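# Juveck opens its hand-guiding sessions to beginners

Visitors can now try to teach a robot at the Juveck workshop, every Tuesday afternoon.

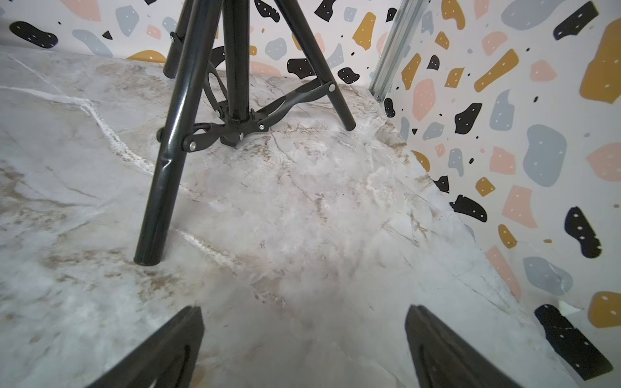 How long does a beginner need before the first usable recording? Most people manage it in 30 minutes, if they begin with slow movements and do not change their grip too often.

The sessions are led by Birgit Schmieder, who has taught operators at Juveck for 2 years. Each guest first moves the arm by hand, then repeats the same task by remote control from a desk in the next room. Handling a black metal tripod is among the exercises. "The legs are round and smooth, so people must think about where the fingers will close," said Schmieder. "With a box they do not think — they only push."

Juveck wants to collect 400 demonstrations before the end of September and has 98 of them already. The recordings will be used to train a program called Listance, which should later repeat the tasks without a person at the controls.

Emmett Halvorsen, who came to the first session, preferred the remote control. "By hand I was stronger than I wanted to be," he said.

Places are free, but guests must register by telephone before noon on the day of the session.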